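车间笔记 Sudanby拆机间
一月，下午三点开始写，中间被叫走一次

先把早上的事补上。Sjögren那批退役台式机终于全部进库了，清单上是1,043台，大部分是办公室用的塔式机，型号比上一批整齐，这一点我真的很高兴（上一批什么都有，光是开侧板的方式就够大家骂一个上午）。整齐对人是省心，对机械臂简直是救命。型号一换，取硬盘的那套路径就得重新教，教一次半天就没了，还得占着工位，旁边手工台的人只能绕着走。

上周留的尾巴：夹爪闭合力的参数我改小了一档，旧值写在柜门内侧那张纸上，别擦。改小以后夹塑料托架的手感（我知道它没有手感，大家都这么说，就这么写吧）柔和多了，托架两边的长条不再被压得往里弯。代价是提起来的时候偶尔会打滑，所以提升速度也跟着降了。Vullari那边的界面里这两个值不在同一页，改了一个千万记得去翻另一个，我上午就忘了，白跑了一轮。

再说靠近主板时的姿态。夹爪块头大，机箱里地方就那么点，连杆一张开，旁边是插槽，是卡扣，是线，哪样碰了都不好交代。我现在的做法是先在板子外侧停一下，看腕部相机，确认手指那一截和周围的间隙，再往里走。蓝色支架附近尤其要慢，手指尖离它下端很近的时候，我会把手放在急停旁边。别嫌我啰嗦，这个习惯我希望每个人都有，包括那几位觉得自己反应特别快的。

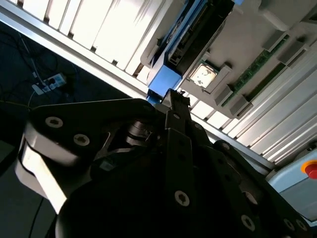 Tobias Kasprzak读完上面这段，在本子旁边用铅笔写了一大片，我照抄过来：间隙的事同意，可是你写的“每个人都有”这个习惯，班表上根本没给时间。以前我拆一台是一台，拆累了抬头歇两秒，谁也不会问。现在我坐在屏幕前面等它停，它不停我也不能走开，它一停我又得马上知道为什么。肩膀是不疼了，眼睛疼。要是打算长期这么排，请把看屏幕的时间切短，中间让人回手工台去拧螺丝。

我觉得他说得对，而且说得比我在会上说的清楚。去年定方案的时候大家都在谈节拍、谈占地，看护这份活在表格里只有一行，写的是“监控”。谁来监控，监控多久，监控的时候能不能接电话，一个字也没有。当时我也没提，这得算我一份。

这两个月的变化，趁记得先写下来，月底要跟Pindale那边对：

拧侧板、开盖、拔电源线，还是人做。机械臂现在只管中间那一段，取托架、放料盒，后面想加上内存条，还没开始教。

贴标签归人。原来想让它顺手扫码，后来放弃了，标签位置太乱，有的贴在电源上，有的贴在前面板，还有的不知道哪一任管理员给贴到了机箱底下。

搬箱子的活变多了！这个谁也没料到。中间那段快了，前面的供料就得跟上，推车的人比以前走得多。Fabrice Roussel戴了几天计步的手环，然后在午饭时把数字念给全桌听，念完要求换推车的轮子。轮子已经下单，走的是耗材那一栏，别让我再解释一遍。

交接班变长了。以前交接就是“这摞拆完了，那摞没拆”，现在要交代改过什么参数、哪个姿态别用、夹爪有没有异响。我建议交接单加一栏“今天动过什么”，空着也要画一道横线，省得后面的人猜。

再说停机。从上个月装好到昨天收工，人工介入的记录有83条，我一条一条看了一遍，看得头昏。最多的一类是线挡路，数据线没理好，横在托架前面，它不敢走，停下来叫人。第二类是托架没有完全解锁，这个要怪我们自己，开盖的时候顺手按一下就行，可是顺手的事最容易忘。还有几条写的是“不明”，笔迹各不相同，我就不追究了。请大家以后至少写一句当时看到了什么，哪怕写“它歪着停在那儿”，也比“不明”强太多。

线挡路这一类我想这样处理：开盖的人多花一点时间，把线往机箱下方拨，让出硬盘托架上面那块地方。别用扎带，后面还要拆。蓝色的SATA线尤其爱弹回来，按下去，松手，它又起来了，跟我较劲似的。Fabrice的办法是先把硬盘这一头拔掉再拨，比我的好，以后就按他的来。

午饭后接着跑了Dell的那一种。侧板拆了，主板和电源都露着，夹爪从下方进去，夹着蓝色托架竖着。我盯的主要是托架上沿往哪边偏，它朝着CPU插座那个方向，中间要是再多往上走一截，就得担心蹭到板子。所以这一步的路径点我往外挪了，挪完重新存了一份，文件名后面加了“外”字。旧的先别删，等Tobias也跑过再说。 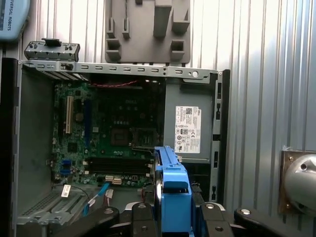 关于培训，还有大家在走廊里说的那些话

走廊里的话我也听见了，干脆写在这里，反正这本子谁都能翻。有人问，等机械臂把内存条也学会了，手工台还留不留。我去问了，得到的答复是今年班组还是每班2个人，不减。答复是口头的，我已经请对方写成邮件，收到以后打印出来夹在这一页。没夹上之前，各位有理由不放心，我自己也不太放心。

目标的事也一样。月底之前每周200台，这个数字我没有意见，前提是型号不变、供料不断、有人轮换。三条里少一条，我就不会在那张表上签字。上次签得太爽快了，后来连着几个晚上是Tobias替我加的班，这个人情我还没还。

培训这块我想改一改。现在的做法是Vullari的人来讲一个下午，讲完发一本手册，手册写得漂漂亮亮，可是翻遍了也找不到托架卡住该怎么办。我的想法是让拆过机器的人来教：怎么看出卡扣没松，什么样的响声要马上按停，哪种旧塑料一夹就裂。这些东西都在Fabrice他们手上，在机械臂来之前就有了，现在反倒更用得着。他拆机的时候耳朵一直是竖着的，我站在旁边跟了一个上午，自己听出来的只有一种声音，他能分出好多种，还能告诉我哪种可以不理。

Fabrice自己倒不太愿意，嫌讲课要站着。那就坐着讲，坐在工位旁边讲，讲的时候别人动手，他负责嫌弃，这个他一定擅长！我已经跟他说了，他没答应也没拒绝，问我讲课算不算工时。当然算，不算的话我第一个不干。

还有一件小事，说是小事，我惦记了好几天。新来的同事第一天就被安排去看屏幕，一台机器都没亲手拆过。屏幕上报一个“抓取异常”，他看得懂这四个字，看不懂机箱里发生了什么，只好喊人。喊人没关系，可是总喊，他自己也难受。以后新人先在手工台待够两周，把常见的几种机箱都拆过，再去碰示教器。排班会麻烦一点，我来排。

手工台的灯也该换了，这一条跟机械臂没关系，但是每次讨论自动化，预算就全往那边跑，手工台的灯从我来的时候就闪。Pindale那边听说已经换过一轮，我去问问他们用的哪种，顺便问问他们的轮班是怎么切的，Tobias要的那个“切短”总得有个具体的分钟数。

待办，写给明天的自己：

Dell那种的新路径让Tobias跑一遍，他跑的时候我不站在他后面（他提过意见了）。

夹爪上的螺丝检查一遍紧固，扭力扳手在Fabrice的抽屉里，拿之前说一声。

交接单加一栏，找行政要新模板，他们要是说下个月才能改，就先手写。

看屏幕轮换的草稿，先按一个小时一换试，试完问人，别光看产量。

Sjögren的收货单还差一页签字，在我桌上，压在杯子底下。

六点十分收工，示教器已锁，供料架上剩的那几台侧板都没开，早班直接从左边那摞开始就行。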